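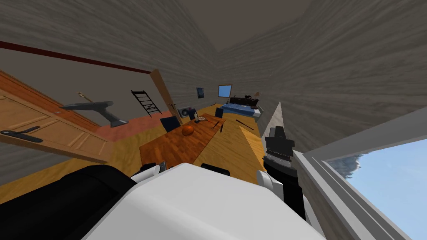 Hoher Holzschrank mit orangebraunen Türen, darüber der dunkelrote Streifen an der Wand

Zwischenbericht zum Vorhaben "Omus -- Streuobst in Zunditz"
Stand: 11.07.2024

Sehr geehrte Damen und Herren,

im Antrag stand, wir würden bis zum Sommer die Streuobstwiesen der Gemarkung Zunditz kartieren, die Sorten bestimmen und die ersten Pflegeschnitte abschließen. Kartiert ist inzwischen alles bis auf den Nordhang. Bei den Sorten gibt es Fortschritte und Streit. Die Pflegeschnitte sind zur Hälfte erledigt, und zwar zur leichteren Hälfte.

1. Kartierung

Im Kataster stehen jetzt mehr als 1.000 Bäume, überwiegend Apfel, dazu Birne, Zwetschge und ein Bestand an Walnüssen, den der Flurplan hartnäckig als Gebüsch führt. Am Nordhang fehlen uns noch zwei Parzellen, deren Eigentümer sich über den Grenzverlauf nicht einig sind. Wir haben beiden angeboten, die Bäume ohne Anerkennung irgendeiner Rechtslage zu erfassen. Eine Antwort steht aus.

Die Altersschätzung haben wir gegenüber dem Antrag vereinfacht. Vorgesehen waren fünf Klassen, in der Praxis bleiben drei übrig: jung, tragend und ehrwürdig. In der Datenbank heißt die dritte Klasse "abgängig", was auf der Wiese keiner hören will.
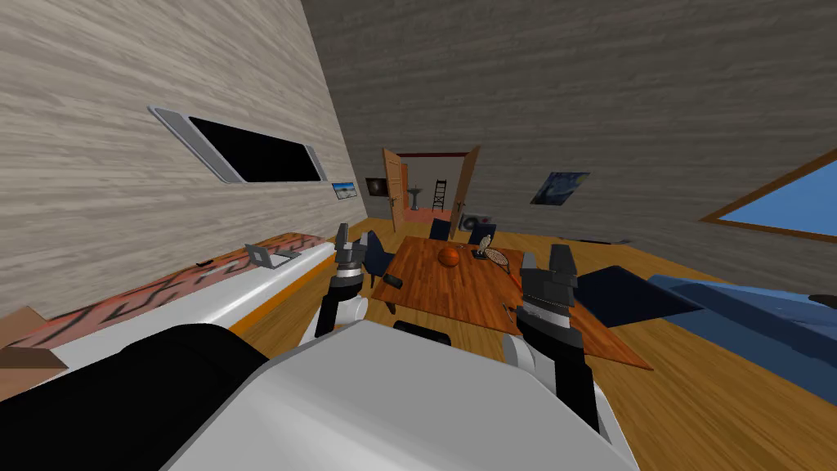

Für die Eingabe nutzen wir weiterhin Luvum. Das Programm erledigt seine Arbeit, solange kein Sortenname einen Umlaut enthält. Da in Zunditz kaum eine Sorte ohne Umlaut auskommt, schreiben wir vorerst "ae" und "oe" und ersetzen später gesammelt. Die Kosten der Lizenz liegen im Rahmen des Ansatzes.

2. Sortenbestimmung

Sicher bestimmt sind bisher die gängigen Sorten, also Boskoop, Gravensteiner, Kaiser Wilhelm und Jakob Fischer. Schwieriger wird es bei den Lokalnamen. Was im Oberdorf "Zunditzer Süßer" heißt, gilt im Unterdorf als sauer, und wir haben Anlass zu der Vermutung, dass es sich um zwei verschiedene Äpfel handelt. Geklärt wird das erst mit reifen Früchten im Herbst. Bis dahin führen wir beide unter Vorbehalt.

3. Pflege und Nachpflanzung

Der Spätfrost im April hat die Blüte am Talgrund fast vollständig erledigt. Für die Kartierung spielt das keine Rolle, für die Stimmung schon. Geschnitten wurde nur an Bäumen, die mit der Anstellleiter erreichbar waren. Für die hohen Birnen brauchen wir den Hubsteiger, den die Firma Slaoui zugesagt hat, sobald der Feldweg trocken genug ist. Der Feldweg zeigt bislang keine Eile.

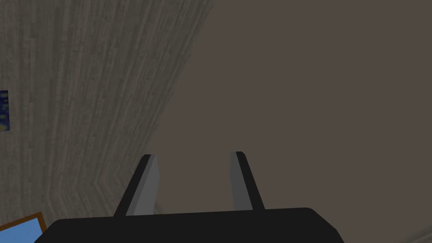
Projektbüro Omus, Zunditz

4. Mittelverwendung

Die Personalmittel werden planmäßig abgerufen. Beim Material sind wir unter dem Ansatz geblieben, vor allem, weil die Wühlmauskörbe nicht lieferbar waren. Wir bitten, den Rest in das nächste Haushaltsjahr übertragen zu dürfen. Die Wühlmäuse sind bereits vor Ort.

5. Nächste Schritte

Bis zum nächsten Bericht wollen wir den Nordhang abschließen und die Fruchtproben einsammeln. Die Umlaute in Luvum werden nach der Ernte nachgetragen. Den Belegordner reichen wir mit getrennter Post nach, der Kostenplan liegt in korrigierter Fassung bei.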